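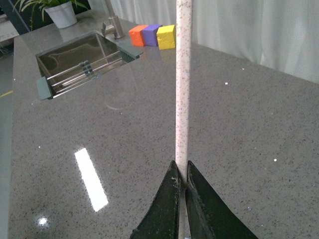 Kemeys Surface Sealer is a water-based penetrating sealer for stone and cement worktops. It is supplied ready to use and dries clear, with no added gloss. On a grey quartz countertop it is not required – the resin in quartz leaves little for a sealer to soak into, and any excess dries as a haze. Use it on marble, limestone and unsealed concrete.

Apply two thin coats with a lint-free cloth, four hours apart. Wipe off surplus before it dries. Keep the surface dry for nine hours after the second coat.

Sizes: 100 ml trial bottle, 1 liter can
Storage: keep from freezing
Made by: Brorden, Pekville
Technical questions: Danica Kos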